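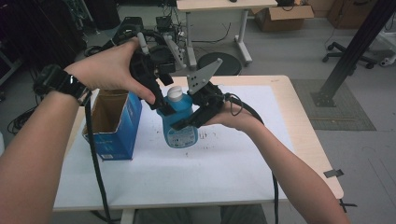

Carpenter ants or termites in sill plate? Bait or spray?

Posted in Pests & Household by hundale_porch
Views: 2466

We bought a house from the fifties last year and in March I started finding small piles of what looks like coarse sawdust on the basement floor, always below the same stretch of sill plate on the north side. I sweep it up and there is more within a week. I have also seen large black ants in the kitchen after 9 at night, usually one or two at a time, along the baseboard behind the stove.

A salesman came by from a pest company and told me it was termites after looking for maybe five minutes. He quoted $2000 for a full perimeter treatment and wanted a deposit that evening. I did not sign anything. The wood sounds a little dull when I tap it but a screwdriver does not go in very far, except in one spot near the hose bib, where it went in about half an inch.

I want to know how to tell which one I have, and whether I can handle it myself with bait before paying for treatment. We have a dog and I would like to keep anything toxic out of the kitchen. There is a can of ant spray in the garage from the previous owner that I have not used.

Tadeo Zúñiga

Coarse sawdust plus big black ants at night is nearly always carpenter ants. Look at the piles closely with a flashlight. Carpenter ants do not eat wood, they push it out, and the pile usually has bits of dead insect and sometimes insulation mixed in. Subterranean termites do not leave piles like that. They leave mud tubes, about as wide as a pencil, running up the foundation wall. Drywood termites do leave piles, but theirs are hard little pellets, all the same size, and depending on where you live you may not have them at all.

If you find a winged one, check the waist and the antennae. Ants have a pinched waist, bent antennae, and front wings longer than the back ones. Termites are thick through the middle with straight antennae and four wings of equal length.

Leave the spray can in the garage. Most of those are repellent and will kill the few ants you see while the rest stay in the wall and come out somewhere else. It will also spoil any bait you put down near it.

What I did in my own place:

Find out where they travel. Go out an hour or two after dark with a red light and watch the foundation, the utility lines, and any branches touching the roof. Follow them both ways. The main nest is often outside in a stump or a dead limb, and what you have in the house is a satellite nest.

Put bait along the trail, outdoors where you can. Use one labeled for carpenter ants. They can be picky and they change their minds about sweet or protein, so start with a small dab of each and see which they go to. In the kitchen, use closed stations behind the stove where the dog cannot get at them, and read the label for the rest.

Fix the water. The soft spot by the hose bib is the real problem. Carpenter ants like damp wood, and if the bib or the flashing leaks they will be back next spring. Check whether the bib drips inside the wall when it is turned on.

Trim branches back from the house and move any firewood. Mine was stacked some 20 feet away and they still used it, but it was better than against the siding.

Bait is slow. Give it a few weeks before you decide it has failed. If you still get fresh sawdust after that, pay someone to drill and dust the void. That should cost a good deal less than a perimeter termite job.

mrs_fliltach

We had the same thing and I used boric acid and sugar water on cotton balls. Worked for the little ants, the big ones walked right past it. Cinnamon did nothing. My neighbor swears by coffee grounds but she still has ants.

Also I would never give a deposit the same night. Get 2 more quotes at least.

Mäkelä

I did inspections for eleven years before I retired. I agree with most of what Tadeo wrote, with one addition. You can have both. I saw it more than once in older houses with a damp sill, so finding ants does not rule out termites. Walk the whole foundation inside and out, including behind the water heater and under the porch steps, and look for tubes. If you find one, break a piece out of the middle and check it again in a few days. If it has been repaired, the colony is active. An old empty tube does not prove there are no termites, so have it looked at either way.

Ask for a written inspection report that says which insect was found and where, with a diagram. An inspector who found termites can show you a tube, damaged wood, or a live insect. If he cannot, call someone else. In many areas you can also take a few specimens in a jar of rubbing alcohol to the county extension office and they will identify them for little or nothing.

Have the plate near the hose bib probed properly before you close anything up. Half an inch could be surface rot only, or it could be galleries behind a sound face. Replacing a short section of sill is a day of work for a carpenter — a long section is a different matter, with the house sitting on it.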